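3.2 Collecting the demonstrations

All of the demonstrations used in this paper were given by remote control. We did try the other way first, taking hold of the arms and leading them through the job by hand, and for slow tasks we still rather like it. With noodle packets it went badly. A person's own hands get in the way of the view, and the wrapper slides about under the fingers at just the moment when one would wish to feel what the gripper is doing.

The Gasthorpe set therefore holds 2,233 demonstrations made with the Plalteo controls, of which we kept 2,181 after going through every one by eye. Those we dropped were mostly cases where the operator had lost the thread halfway and begun again from a different packet. We did not drop clumsy ones. A second try at a slippery corner, or a packet set down and picked up from the other end, seems to us well worth showing to a learner, and Section 5 gives our grounds for thinking so.

Sorting packets into clear plastic bins sounds like a gentle task, and our operators found it anything but gentle in the first week. The wrappers shine and crumple, the walls of the bins are easy to lose sight of, and the two arms must share the space above the table without knocking into each other. Figure 4 gives a fair idea of the pace at which a practised operator works, with both grippers moving and one of them carrying a packet. Meenakshi Gounder, who gave more of the demonstrations than any of us, settled early on a habit of lifting well clear of the bin wall before moving sideways - a habit the learned policy later picked up as well, to our great pleasure.

Figure 4. Two-arm packet sorting at the table, with clear plastic bins to left and right.

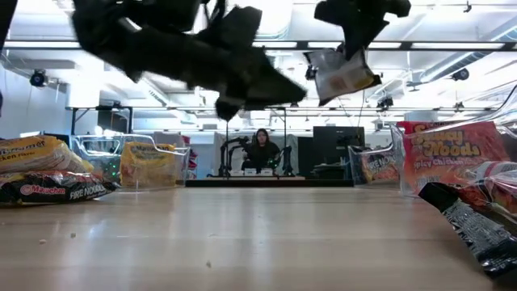
The habit did cost a little time on each packet, and we asked the other operators whether they would mind taking it up. Most were happy to, and the 102 demonstrations recorded in May, after that conversation, were set aside for the comparison with the Kement baseline in Section 4.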